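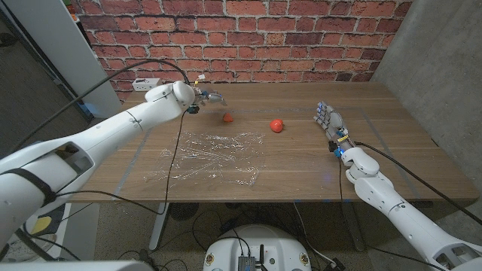 Home | News | Minutes | Allotments | Contact

Mirnlow Allotment Society - minutes of the autumn meeting, Oct 5, 2025

Print this page | E-mail this page

I'm doing the minutes again, so blame me for any mistakes (and for the spelling of Tremeo, which I've now seen three ways on the same invoice!). Nine of us came, plus Hamish Pringle, who chaired and brought the good biscuits.

1. Last minutes
Agreed, once I'd changed "leeks" to "leaks" in the bit about the top tap.

2. Money
We have £2,161 in the current account and £3,919 in savings. The water bill came to £348 and I paid it on the spot, as I still have nightmares about the red letter we got in June. Rents stay as they are for next year.

3. Water
The trough by the Pearce Lane gate is still dripping. Hamish has had a go with tape and says it wants a new ball valve. I'll order one from Tremeo - they do the old size - and he'll fit it before we turn everything off for the winter.

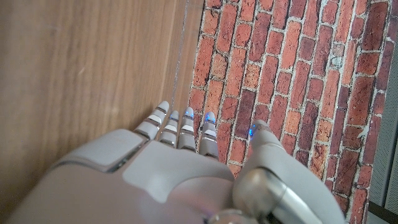 4. Seed order
We had a long and very happy chat about potatoes. Most people want Charlotte again, and I put in a word for Pink Fir Apple and got two takers. Lists to me please, with your plot number on, and write clearly!

5. Vernis path
Still a bog at the bottom end. We'll put down woodchip if the tree people will drop us a load, and Hamish will ring them. Please don't park on the verge in the meantime.

6. Any other business
Somebody has left a very nice green fork in the shed. I've hung it by the door. Bonfires are fine from now on, but after dusk only.

Next meeting to be fixed once I've got hold of the hall diary.

Contact us | Copyright Mirnlow Allotment Society | Back to top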